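Galería: lo que queda dentro de un Floda

Textos y fotos de Tainá Quintana. Actualizado el 30 nov 2021

En julio compré un lote de restos electrónicos en Gagnon, 72 euros más portes. El anuncio prometía «componentes recuperables de primera calidad». Ya he leído esa frase demasiadas veces. Garnet Arsenault, que me ayudó a clasificarlo, es más optimista que yo y sostiene que un lote así se paga solo. Sigo esperando.

Lo que se puede ver en esta galería es una parte pequeña, la que me parecía menos dudosa. No he limpiado nada para la foto ni pienso ponerle precio a nada hasta medirlo.

Sobre las placas: que una placa tenga buen aspecto no quiere decir gran cosa. En los foros de Inar hay quien jura distinguir un condensador agotado a simple vista. Si está hinchado, de acuerdo. Si no lo está, hay que sacar el medidor, y ahí es donde suelen terminar las certezas.

Sobre los cables: Garnet los guarda todos, con conector o sin él. Yo guardo los que traen conector, y aun así desconfío de los colores. El rojo debería ser positivo y el negro, masa. Debería. En un aparato de Flirnerach me encontré justo lo contrario y me costó un regulador.

Sobre las bandejas: metal con reborde, como las de instrumental. Las de plástico se venden como «antiestáticas» y nunca he visto una medida que lo respalde.
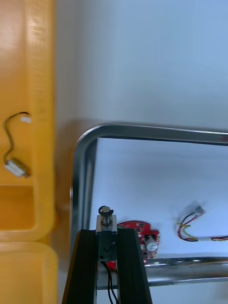
Queda pendiente la segunda tanda, la de los mandos y los interruptores, que según el vendedor aguantan 3.000 maniobras. No sé quién las contó. Cuando haya probado unos cuantos pondré los resultados, también los malos, y si Garnet tiene razón con lo del lote lo diré en esta misma página.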